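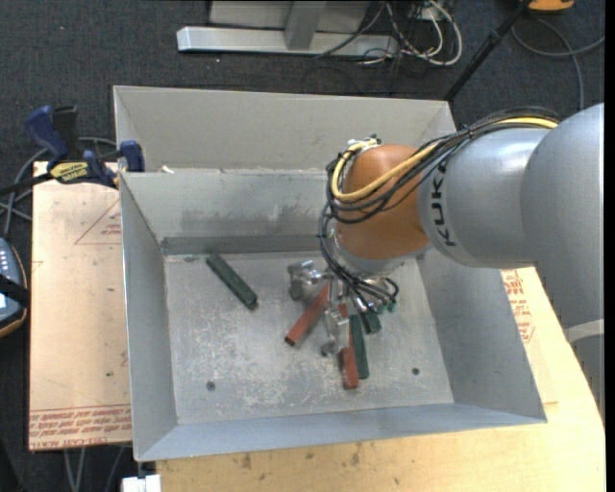
Ticket 2479 - demo cell, bin picking, open day
Status: open
Opened by: Mikkel Juhl
Assigned: Hjalti Ravn

Visitors in at 10, school group first. Arm went down to the blocks and stopped over them. No error on the pendant. Restarted the Vimov service, same thing.

Hjalti: which config?
Mikkel: the one from Trundosden. Approach height 200.
Hjalti: try 206. And spread the blocks out a bit by hand, arm in hold first pls

Did that. Two good picks, then it dropped the third. Kids clapped anyway. Ginette kept talking to them while I rebooted.

11:40 - stopped again, grip timeout. Raised timeout to 1000. Ran ok til lunch. Not sure wich change did it.

Still to do:
- check finger cable connectors before the afternoon group
- bin clamps, retighten
- ask Tùng for the log from the Hollo visit, sounded simlar

Leaving open til then.

2 comments - 0 shares

Recent tickets
Pendant screen dims during demo
Vimov service slow to start
Visitor badges, Paucar group

Contact support desk | Back to top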